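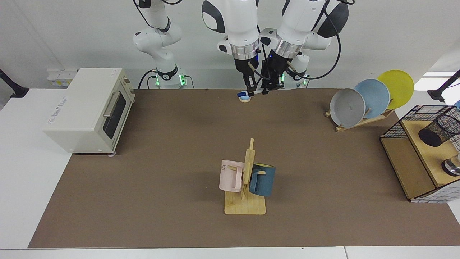 28 Jul 2026 -- two-arm cell, Trunolton bench

Right, writing this up before I forget which bolt was which. Most of today went on the right arm's gripper, which has been closing a hair off centre ever since we moved the cell over from the Achterberg room in May. It's fine on mugs. You'd never notice on mugs! But give it something thin like a marker pen and the other gripper has to come in and chase it, and then the pen twists as soon as both are holding on.

I powered both arms down, took the gripper off at the flange and had a look at the mating faces. There was a smear of old threadlock on one side, not much, but you could feel it with a fingernail. Cleaned it off, wiped everything, put it back on and went round the bolts in a cross pattern. The 2 mm hex key in the Vullum kit is rounded off at the tip, so please don't use it on the fingertip screws (I nearly chewed one up). I've put a new one on the order.

Cycle counter on the right gripper read 3,821 when I took it off. The left one I left alone.

Then redid the finger zero, both sides, and the tool offset on the right. The old offset file is still there with "old" on the end, in case I've made things worse. Plalent asked for the warm-up again after the offset change, which I'd forgotten it does, so that was 10 minutes of standing about drinking tea.

For the check I'm using the pen, both grippers on it over the back of the mat, held level, well away from the mug tree. I like the pen for this as you can see any tilt by eye. I ran the hold at slow speed first and then at the normal one. I want a longer run on it before I call it fixed -- the old fault used to creep in after a while, so a few good holds don't tell us a lot.

Other bits:

Cable loops on the left arm want looking at. They hang a bit far out from the links for my liking, and I'd be happier with another clip on there before anyone tries the big reach towards the plates.

The mat is still in its old spot and I haven't moved the toaster oven or the dish rack, so the saved poses should all hold. If you do shift anything, write it in here, please.

Error 232 popped up once on start-up and cleared on a restart. Same as last time. I've saved the log.

Still to do: long pen run, cable clip, delete the old offset file if the long run is good.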